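We use cookies to keep this page working and to count visits. By continuing to browse you accept our cookie policy. Accept | Settings

Call for participants: hand-held gripper demonstrators, Dirkdale site

Posted February 3, 2021

Heydari is recruiting paid demonstrators for Ketska, a study of how robots learn short handling tasks from people. Sessions run at our Dirkdale workspace through the end of March. No background in robotics is required. You will need steady hands, patience with repetition, and the ability to follow a written protocol.

What the work consists of

A demonstrator holds a gripper by its handle and carries out a tabletop task with it: approach an item, close the jaws, lift, place, release, withdraw. The path of the gripper and the opening of the jaws are logged and later used to train a policy for a robot arm. Each pass from start pose to withdrawal is one episode. The target for the fruit task set is 2000 episodes, divided among all demonstrators.

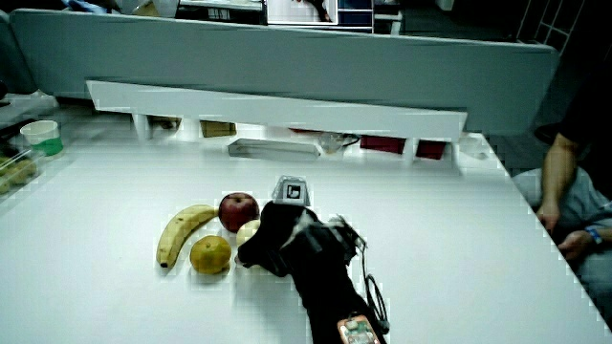

Fruit was chosen for the first task set for its variation in shape, stiffness, and surface. A banana has to be taken across its body and will rotate if gripped too near one end. An apple rolls when nudged. Items are set close together, as with the apple and citrus next to the banana on the white table, so the demonstrator has to bring the jaws in beside one piece without pushing its neighbor. The square black-and-white marker on top of the gripper must stay in view of the fixed camera during the approach. Tilting the wrist far enough to hide it ends the episode, and the episode is repeated.

Duties

- Complete assigned episodes at a slow, even speed, with no pause longer than 2 seconds between approach and grasp.
- Reset the items to the layout on the task card.
- Mark failed grasps as failed. Failed episodes are kept and are paid the same as successful ones.
- Report bruised or split fruit to the session lead before continuing.
- Keep the cable clear of the jaws. 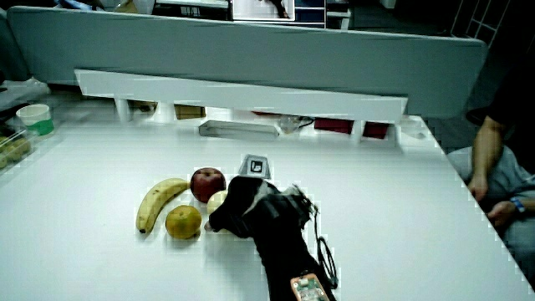
Gripper jaws at the pale fruit, beside the apple. Fruit task set, Dirkdale.

Requirements

- Age 18 or over and eligible to work.
- Able to work seated or standing at a table for a full session, with breaks.
- Normal or corrected vision.
- No open cuts on the hands and no known allergy to citrus.
- Comfortable being recorded. The cameras cover the table and may include your hands, arms, and clothing. A consent form is signed before the first session.

Left-handed applicants are welcome. The current recordings lean heavily toward right-handed motion and we would like to correct this.

Training and schedule

The first session is paid training: holding the gripper, reading the task card, and practice episodes that are not added to the data set. Those who pass a short check are booked for further sessions, mornings or afternoons. A later task set, using packaged goods and remote control of an arm, will be offered first to people who have finished the fruit set.

To apply

Complete the form on the Cakesik jobs board under reference 107. State which hand you prefer and which half of the day you are free. A resume is optional.

Shares: 14 | Comments: 3

bluekettle
Is training paid at the same rate as the regular sessions?

Heydari Recruiting
Same rate, paid with the first batch.

m_orchard
I have a mild tremor in my left hand but not the right. Worth applying, or is that a no?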